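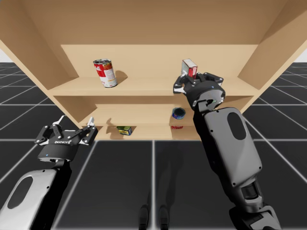
Pale tan shelves, and a can with a red and white label on the upper one.

Kukow pantry shelf review: six months in my too-small kitchen

Posted 2 Dec 2020

I bought the Kukow in June, right when I got fed up with keeping rice in the same cabinet as the dish soap. My apartment came with a kitchen for a person who eats out every night, and I'm not that person (I bake, I make beans from dried, I own three kinds of paprika and I'd defend every one of them).

So, the price. I paid $118 plus shipping from Brostbridge, which is a lot for a box with some boards in it! The Gruteo one I almost got was $100 even, but the reviews kept mentioning the back panel popping out of its groove, and I've lived through that with a bookcase already.

Putting it together took me one evening and most of a podcast series. The instructions are all drawings, and step 4 shows the side panel flipped from how it's drawn in step 3, so I built it inside out the first time. Lay both sides on the floor and match up the holes before you touch a screw. The little bag of hardware was two pegs short, too. I emailed Brostbridge and a new bag came in 10 days, which was fine, except that my flour lived on the couch until then.

Once it was up I really did love it. The shelves are deep enough to put cans two rows back, and I can wipe tomato sauce off with a damp rag and no drama. What bugs me is the spacing. The boards don't adjust, and my tall pasta jars miss fitting by a hair, so they're still on top of the fridge looking smug. I also wish it had some kind of lip at the front. I've caught a rolling can of chickpeas with my foot more than once.

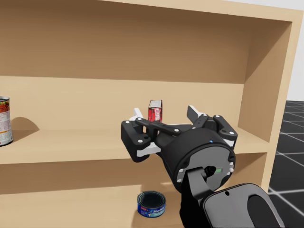 Abhishek Chaudhary: Have you had any sagging? Mine started to dip in the middle after a summer of canned tomatoes, and I'd say it was holding less than yours.

A tiny bit, yes! If I lay a ruler across the board I can see daylight under it, but I have to go looking. I moved the heavy stuff out to the ends in September and it hasn't gotten worse. If yours is still bending I'd write to them, they were nice about my pegs.

A couple of people also asked about the Uniyal. I've only seen it at my sister's place. It's gorgeous and it has adjustable shelves, but she paid nearly $800 for the full set and I can't picture spending that on somewhere to put lentils. If you have tall jars and a bigger budget, go look at one.

Me, I'm keeping the Kukow. Four stars out of five, and I'd give the last one back if they'd drill a second row of peg holes. Next up is the spice rack, as soon as I find a wall that isn't all tile.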